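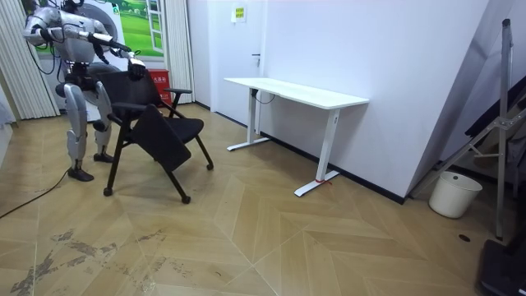
Edvin Backlund wrote in after the last issue to ask why the chair task had gone missing from the monthly results, and whether the pause meant something had broken. He added that he had seen two other groups go silent after a fall and would prefer to hear the bad news from us. Fair enough. The short answer is that nothing fell and nobody was hurt, but the robot held on to a chair when it had been told to let go, and we stopped the task until we understood it.

What happened

The fault came up in May, a little before 4 p.m., during an ordinary block of chair moves. The robot walks up to the chair, puts a hand on top of the backrest, turns the chair and guides it to a new position. Then it is supposed to open the hand, lift it clear and step back.

On the run in question it did the first part normally. At the release step the controller sent the open command and logged the hand as open. The fingers had not opened. The robot began its step back with the backrest still in its grip, and the chair came along. The casters let it roll freely for the first part of the step, so the pull on the arm stayed low and the force limit did not trip. Then one caster turned sideways and dug in. The pull went up, the torso pitched forward, and the balance controller answered with a quick catch step to the side.

The operator pressed the stop. The robot was in its damped stop mode by then, so it sank at the knees and stayed upright against the support of the chair. Two people went in after the motors were confirmed off, opened the fingers by hand and moved the chair away.

What we found

The logs gave us most of the story. The hand reports its state in two ways. One is the position the finger motors have been asked to reach, and the other is the position they have measured. The release check was reading the first one. It had been doing so since the Biltus update to the hand driver, when the two fields changed places in the message. Our code still read the field in the old slot. Every release since then had been marked good as soon as the command went out.

We went back through 3,000 logged releases from after the update. In nearly all of them the fingers did open, so the wrong field gave the right answer. The slow ones had gone unnoticed. A normal release takes 420 milliseconds from command to open. The check had been passing in a fraction of that time, and we should have caught a number that good.

Why the fingers stayed shut on this run is a separate matter. The cable to the hand had an intermittent fault at the connector by the wrist. When the arm was stretched forward and down, as it is when the hand is on a backrest, the connector was pulled slightly out of line. The hand then missed messages. With the arm hanging at the side it worked every time, which explains why the morning hand check never found anything. That check is done with the arm down.

Uvia replaced the connector and sent the old one to their shop in Bornau. They reported a cracked locking tab. We do not know when it cracked.

What has changed

The release check now reads the measured finger position, and it has to stay open for 60 milliseconds before the next step is allowed. If the hand has not reported open by 550 milliseconds, the robot stays where it is, holds its stance and asks for the operator. It does not try again by itself.

The driver message now carries a version number. If our code and the driver disagree on it, the robot will not start.

The morning hand check is done in two poses, arm down and arm forward. It adds a few minutes and there have been complaints about that. The second pose stays.

The force limit was the harder question. Some of us wanted to lower it so that a dragged chair would trip it right away. We tried that and got false stops on normal turns, mostly when a caster crossed a worn spot in the planks. We have left the limit alone and added a check on distance: if the hand is supposed to be free and the arm still feels any steady load during the step back, the step is canceled.
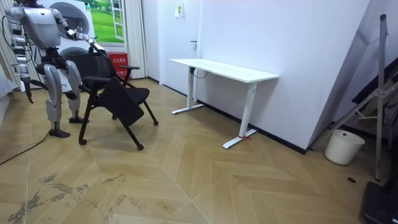 Clearance was the other item in the review, and the part where we had been sloppiest. The plan for the chair task drew the chair as a simple box, with a seat and a back. The chair we use has armrests and a writing tablet that folds down at the side, and neither was in the model. During the catch step the robot's foot came closer to the casters than the planner believed possible. One foot often ends up behind a chair leg during these moves, and a sideways step from there has few good places to land. The model now includes the tablet, both armrests and the full sweep of the casters. The catch step has been limited to the side away from the chair whenever a hand is on it.

Rivadeneira asked for the floor cable to be looked at as well. It played no part in this fault, but it runs close to the foot, and a sideways step could land on it. Rerouting is on the list and has not been done yet.

The chair task is running again at reduced speed, with one operator on the stop and a second person reading the hand state aloud at each release. Full speed will wait until the two-pose check has been through a month of mornings. Results will go back in the table next issue, with the earlier release figures marked as unreliable. If you have used those figures in your own work, please write to us and we will send the corrected log.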